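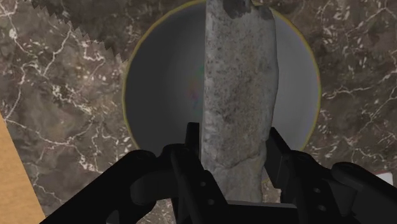 Last changed: Wednesday, November 16, 2022

The Band That Wouldn't Learn the Words

Broltusden, a Tuesday night, rain. The upstairs room at the Skunach holds 167 people if the fire door stays clear, and it isn't clear, there's a bass amp in front of it. Omar Kanaan is on his knees with a roll of tape. Forty minutes to doors. He's talking the whole time.

"We had a singer. Then we had another singer. Then we had Tamer, who doesn't sing."

Tamer Hijazi, behind the organ, waves.

This is Denivov, four people, one record, a second one coming. If you heard the first you probably heard it by accident, on the late radio, between two things you recognized. No choruses. Hardly any verses. A voice comes in for a line or so and then wanders off. It sold 900 copies, which for a self-released instrumental-ish album out of Broltusden is a lot of trips to the post office.

I came to ask about the second one. Spent most of the night hearing about the first.

It started as a wedding band. Kanaan on guitar, Hijazi on keys, a drummer who moved away, a cousin on bass. They did the standards, they did the slow ones, they did the one everybody's uncle asks for. Good money for a Saturday. Then a singer quit on the drive to a job two hours off, got out at a gas station and called his brother for a ride. They played the wedding anyway. Three hours with no words.

"The bride's mother cried," Hijazi says. "Good crying, I think."

Kanaan: "She paid us."

They kept the tape. Somebody's phone had been left running on a speaker stack, and most of it is plates. But there's a stretch near the end, maybe nine minutes, where the organ holds one chord and the guitar goes looking around underneath it, and that turned into "Sjögren," the long track on side two. Named for the catering company's van, which was parked next to theirs. People write in asking if it's a person. Kanaan answers all of them and tells them about the van.

The record was made in Hijazi's parents' basement over two winters. Furnace on, furnace off. You can hear it kick in on the quiet numbers if you've got decent headphones, and they left it, because by then the takes were good and no one wanted to go again. Pressed 600 to start. Those went by spring. Then 300 more, with the sleeve printed slightly too green. Collectors prefer the green ones now, apparently, which annoys Kanaan no end.

So, the new one.

It has words on it. Some. This is the sore point and I walked right into it. Hijazi wrote lyrics for two songs last October and didn't tell anyone, just sang them at practice, eyes on the keys. Long silence after. The bassist went out for a smoke and he doesn't smoke.

"I thought it was a joke," Kanaan says. Tape in his teeth by now. "Then I thought, no, its pretty good. Then I was mad about it for a month."

Is he still mad?

"Ask me after the set."

Soundcheck is short. Drums, drums, more drums. The new drummer, second year in and still called new, hits hard and apologizes to the sound guy after every fill. The organ has a dead key in the middle, an F, and Hijazi has rearranged half the catalog to get around it. He could get it fixed. He's been told this. He says the songs would have to be relearned and he's too lazy.

Doors. It fills slow then all at once. Older crowd than I figured, a lot of coats, and a row of students up front sitting on the floor til somebody makes them stand. The first three numbers run together without a stop. "Low Road" goes on too long. It does on the record too. The middle section has never really worked, in my opinion, the guitar keeps starting a melody and losing its nerve, and live you can watch Kanaan decide to bail and then not bail.

Then "Sjögren," and fine, okay. That chord comes in and the whole room goes still. Bar staff too. The drummer barely touches anything for five minutes. I had the hair up on my arms and I've heard the thing probably fifty times.

They play one of the two new songs, second from last. Hijazi has a small voice, a little flat, the kind that sounds like it's reading you a letter. It's about a house being sold, or a car. I couldn't catch all of it. No announcement, no title. A woman near me said "oh, he sings" to her friend, and that was about the size of the reaction until the end, when it got the loudest hand of the night by some way.

Kanaan looked at the floor. Grinning though.

Load-out, still raining. The van won't take the organ unless the amp goes in first, and the amp went in last, so everything comes back out onto the sidewalk. I hold a cymbal bag. I remember my question and ask it again, is he still mad about the words.

"There's gonna be three songs with words now," he says. "He wrote another one in the car."

Hijazi, from inside the van, muffled: "Two and a half."

The album is due in the spring, on their own label again, no tour booked yet past the home dates. They're pressing more this time. And getting a different printer.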